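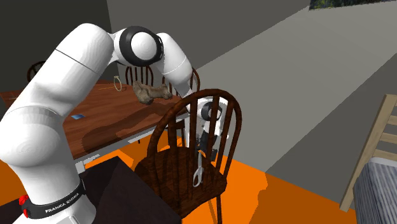 2018-06-17
Meinir Gittins

Section 4: Setting up the practice room in the simulator

Do this section before you book time on the real arm. It assumes you have finished Section 3, so the Torik software is installed on the workshop PC and the arm model loads without errors. If the arm appears folded in on itself, or with its base under the floor, go back to step 3.6 and load the joint file again.

The practice room is a dining room with a table and chairs. Genji Sekiguchi put it together from models we already had, and the colours have been left as they came. The orange floor has no meaning in the software.

4.1 Loading the room

1. Start Torik and wait for the status line to read "ready".
2. Open the rooms folder and choose "dining_a". Leave "dining_b" alone. Elis is still changing it.
3. When asked whether to keep the current arm, answer yes.
4. Turn the view with the right mouse button until you can see the base, the tabletop and the fingers of the gripper together. Save this as view 1.
5. Save a second view from directly above the table as view 2.

Note: The room takes longer to load the first time. Clicking again will load a second copy on top of the first, and the furniture will then flicker. Close the program and start over if this happens.

4.2 Checking the base

1. Select the base and read off its position. All three position values should be zero.
2. Select the floor and check that "fixed" is ticked.
3. Select the table and each chair in turn and check that "collides" is ticked.
4. Press play and leave it running for 24 seconds with the arm still. No piece of furniture should move. If a chair creeps or shivers, stop, raise it by 5 mm and press play again.

Caution: Do not cure a moving chair by unticking "collides". The arm will then pass straight through it and the program will report a clean run. Huw Llewellyn spent an evening on a path that looked perfect and had the wrist going through a chair back for half its length.

4.3 Setting the limits

The limits you set here are copied to the real arm in Section 6, so type them carefully.

1. Open Limits from the arm menu.
2. Set the maximum hand speed to 200 mm per second. The box accepts much higher numbers. Do not use them.
3. Set the clearance to 89 mm. This is the smallest gap the planner will leave between any part of the arm and any piece of furniture when it is moving between points.
4. Tick "stop on contact".
5. Press Apply, then close the window and open it again to check that the numbers have stayed. In the older version they sometimes went back to the defaults.

Note: Clearance is ignored for the fingers once the gripper is in approach mode, otherwise it could never pick anything up. It still applies to the wrist and the forearm.

4.4 Moving round a chair back

A spindle-backed chair is the awkward part of this room. The fingers are slim and the gaps between the spindles are wide enough to see them through, so from view 1 it is hard to judge whether the hand is behind the chair or in among the spindles. Always check in view 2.

1. Put the arm in step mode.
2. Raise the hand until the fingertips are higher than the top rail of the nearest dark chair.
3. Move the hand across until it is on the table side of the chair back. Check in view 2.
4. Lower it in small steps, with the fingers pointing straight down, until the tips are near the height of the seat.
5. Save this point as "low_1".
6. Raise the hand by the same steps and save the top point as "high_1".
7. Plan a path from high_1 to low_1 and play it. The wrist should come down without turning.

If the planner says "no path", the clearance is usually the cause. Move low_1 away from the chair a little at a time and plan again. Do not lower the clearance figure.

If the wrist spins on the way down, the two points have been saved with different hand angles. Delete high_1 and save it again from low_1 by moving straight up only.

Caution: The simulator will let you drive the elbow up through the ceiling height of our workshop. The real arm has the strip light above it. Watch the top of the arch when you plan anything that brings the hand in close to the base.

4.5 Objects on the table

There are a few small things on the tabletop, including a gold ring and a flat blue card. Use the ring for your first pick. The card is too thin for the fingers as they are set up now and will be dealt with when the Prustov pads have been fitted.

1. From high_1, move the hand over the table and stop above the ring.
2. Switch to approach mode.
3. Open the fingers fully and lower the hand in small steps.
4. Close the fingers at the lowest force setting.
5. Lift, wait, and put the ring down again. Save the run under your own name.

If the ring jumps away when the fingers close, the contact step is set too coarse. Halve it in the Physics window and repeat from step 1.

4.6 Before you go on

Write the file name of your saved run in the book by the PC and ask Ayten Akbulut or Huw to play it back. Section 5 covers the stop button and the floor markings, and must be done with one of them present.

Related
Section 3: Installing Torik and loading the arm
Section 5: Stop button, floor markings and who stands where
Section 6: Copying limits to the real arm
Fitting the Prustov pads (draft, Elis Gwilliam)
Parry bench: clamps and cable runs
Workshop bookings from January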